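Folding on the Bed: How to Store Quilted Outerwear Flat

Friday, March 6, 2020
By Tudur Eynon

Most advice on folding clothes assumes a table. Most people fold on a bed. The two surfaces behave differently, and the difference matters more with padded garments than with anything else in the closet.

A table gives a firm, low-friction surface. Fabric slides across it, seams can be pulled straight, and a palm pressed on top forces air out of the filling. A mattress yields under the same palm. Some of the pressure goes into the springs or foam, and the bedding underneath grips the cloth and moves with it. The result is a fold that looks square from above but has a bow in it.

Ludmila Bednárik has spent nine winters working through this problem at Kolář, a garment care and storage workshop that takes in coats at the end of the cold season and returns them in November. Her staff fold on tables. Her customers, she points out, do not have her tables.

"They have a bed with a comforter on it," Bednárik says. "So I tell them how to do it on a bed with a comforter on it."

Padded clothing is usually stitched in channels. The stitching holds the filling in place and also makes a line of reduced thickness, which is the natural position for a fold. A crease placed along a stitch line closes with little effort. A crease placed halfway between two lines has to compress the filling at its thickest point, and it will open again when the hand is removed.
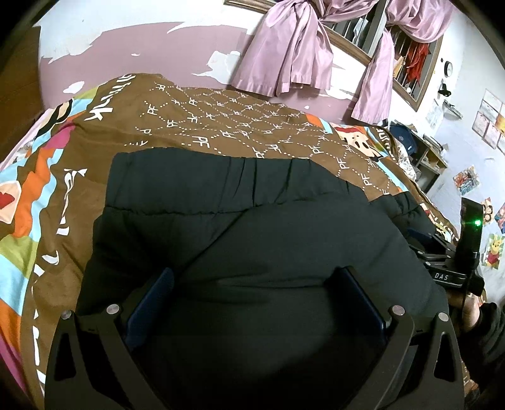
Stitched channels in a folded black padded garment, on a printed comforter.

Bednárik's method begins with the garment face down and fully spread. Zippers are closed, snaps are left open, and pockets are emptied. The sleeves, if there are any, are brought in across the back one at a time, each laid parallel to the side seam. The sides are then turned in to the width of the shelf or box. Only after that is the length reduced, from the hem upward, with each turn stopping at a stitch line.

The common error is to fold the length first. This traps air in the body of the garment, and the sides then have to be forced in over a double layer. On a mattress it also pushes the lower layer down into the bedding, where the hand cannot reach it to smooth it.

Air is the second issue. Filling holds a good deal of it, and woven shells release it slowly. Bednárik recommends resting both forearms on the garment before the last turn and waiting until it stops sinking. She does not recommend kneeling on it. Concentrated weight can shift down clusters away from the center of a channel, and synthetic batting may keep the dent.

She is equally cautious about vacuum bags. At Kolář they are used for transport only. In a trial the workshop ran on its own stock, the filling of jackets kept in vacuum bags from spring to fall needed roughly 100 minutes in a tumble dryer on low heat to return to its earlier thickness. Jackets folded loosely in cotton sacks needed a shake.
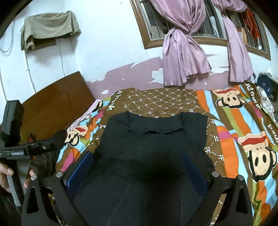
Dark fabrics call for better light than pale ones. On a matte black shell, a wrinkle casts almost no visible shadow, and a doubled layer can pass for a single one. Bednárik checks by touch, running the flat of the hand from the collar to the hem and then from side to side. Any ridge is lifted out from the nearest edge. Pulling from the middle stretches the shell over the filling and moves the ridge somewhere else.

Collars need separate treatment. A padded collar or hood is often the thickest part of the garment, and if it is folded into the center of the bundle everything above it tilts. It is better left at one end, opened out and pressed flat, with the body folded up to meet it. Removable hoods should come off and be stored inside the bundle's last turn.

The bedding underneath can be used to advantage. A smooth sheet lets the garment turn without dragging. A fleece throw does the reverse and should be taken off first. A comforter is acceptable if it is pulled tight. Some people find a printed one useful, as any pattern with regular lines gives them something to square an edge against. Bednárik uses the edge of the mattress for the same purpose.

The folded bundle should go onto a shelf in stacks of no more than four, with the heaviest at the bottom. Olstead, which makes closet fittings, sells a shallow pull-out tray that suits this depth. The Varonness storage box is taller and works for long coats, although its lid should be left unlatched so the contents are not compressed. Wire shelving will mark soft shells within weeks unless it is lined with card.

Garments must be clean and fully dry before any of this. Body oils left on a collar yellow over a summer, and moisture trapped in a fold has nowhere to go. Kolář dries every padded piece twice, with a night's rest between the cycles, and checks the inner seams before folding. At home, a day on a wide hanger in a room with an open window is a fair substitute.

Hanging for the whole off-season is possible for lightweight pieces. Heavier ones pull on the shoulder seams, and in channel-stitched designs the filling settles toward the lower line of each channel. Bednárik's rule is that a jacket which feels heavy on one finger should be folded.

Refolding once during the summer, with the creases moved to different stitch lines, spreads the wear on the shell. It takes a few minutes per garment, and the bed is a perfectly good place to do it.

Contact the editors | Copyright 2020 Kostitz Magazine. All rights reserved. | Back to top

Related articles
Closet Shelves: Choosing the Right Depth
Washing Down at Home Without Clumping
Cotton Sacks or Plastic Boxes?
Comforters by Weight: A Buyer's Guide
What to Do With a Broken Zipper Pull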